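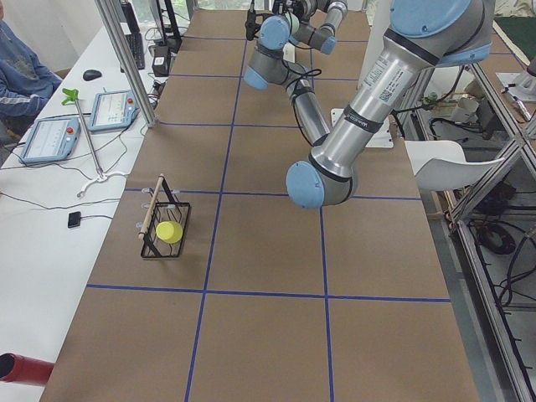

Long table, brown paper and blue tape down. Wire basket on the left.

16/03/2020

Adhesive notes, continued from February.

Read the Hernex sheet again over coffee. It says the new water-based wood glue reaches handling strength fast, resists moisture, and needs no change in working habits. I have used glue long enough to distrust the third claim more than the first two. Every glue I have switched to wanted a change in habits, and I usually found out which one after the joint opened.

What I want to know is whether it is any better than the Kleinschmidt we already buy. The price says it should be. The rep's test blocks said so too, but the rep brought his own blocks, cut and planed somewhere else, and broke them with a clamp and his own two hands. The wood tore and the glue line held, everybody nodded. Well, yes. Fresh-planed beech with a tight fit will do that with nearly any glue on the shelf.

So, our own test, on the kind of stock we really use. Cut 50 pairs from the leftover beech and pine, sawn faces, no planing. Half for each glue. Same clamps, same spread as near as I can manage with a brush. Shop was at 19 degrees when I started, and it was the same when I locked up, for once.

First set, 16 pairs, Hernex, beech only. Goes on thinner than the Kleinschmidt and it runs. Two of them slid sideways under the clamp and I had to knock them back into line. The sheet says "excellent initial tack." I would like to meet the person who wrote that. Squeeze-out wipes off easily with a damp rag, I'll give it that much. The Kleinschmidt smears and you see it later under the oil.

Second set, same number, Kleinschmidt, beech. No surprises. The bottle is half used and has been open since before the holidays, so if anything the test is unfair to it. Rüdiger Harms says I should open a new bottle or the comparison is worthless. He is right in principle. In practice we always work from a half-used bottle, and I care how the stuff behaves on a normal day. Compromise: the pine pairs get glue from a fresh bottle, and I mark them so.

Clamp time. Hernex says 11 minutes. I don't believe a number that exact from anyone who doesn't know my wood, my room or my clamps. Took one pair out at the stated time and it held when I picked it up by one end. Then I leaned on it and it let go without much argument, glue still rubbery in the middle. To be fair, the sheet says "handling strength" and leaning is more than handling. But in this shop a part that comes out of the clamps gets leaned on, stacked, and dropped on something. Left the rest in for an hour.

The breaking jig is the old Lekby press with the lever and the spring scale. The scale reads high. We checked it with the known weights in February and it was off by a bit all the way up, so the figures are fine for comparing one against another and no good for anything else. Please don't copy them into a quote.

Things that could fool me, written down now so I can't wriggle later:
I know which glue is which when I pull the lever. Rüdiger will shuffle the pairs and number them, and keep the key in his drawer.
Beech from two different boards. One is noticeably tighter in the grain. Should have mixed them between sets and did not think of it until the first set was clamped. Annoying.
I brush more glue on when I like the glue less. Have caught myself doing it before.
Sawn faces vary with the blade. Same Furko blade for all of them, but it was duller at the end than at the beginning.

On the moisture claim: three pairs of each go in the bucket overnight, then dry on the rack for a week before breaking. The rep said "a few days' soaking is no problem." When I asked him which few days, and in what, he said he would send the report. No report so far.

Rüdiger thinks I have made up my mind already. Partly true. I think the two glues will come out the same on beech, that the new one will be a little worse on rough pine because it is so thin, and that the easy wiping is the one real difference. If the numbers say otherwise I will write it here in the same size letters.

To do: cut the pine. Ask the supplier how long the stuff keeps once opened, and get it in writing. Find the second brush. Sharpen or swap the blade before the pine, and note which. Don't break anything until the key is in the drawer.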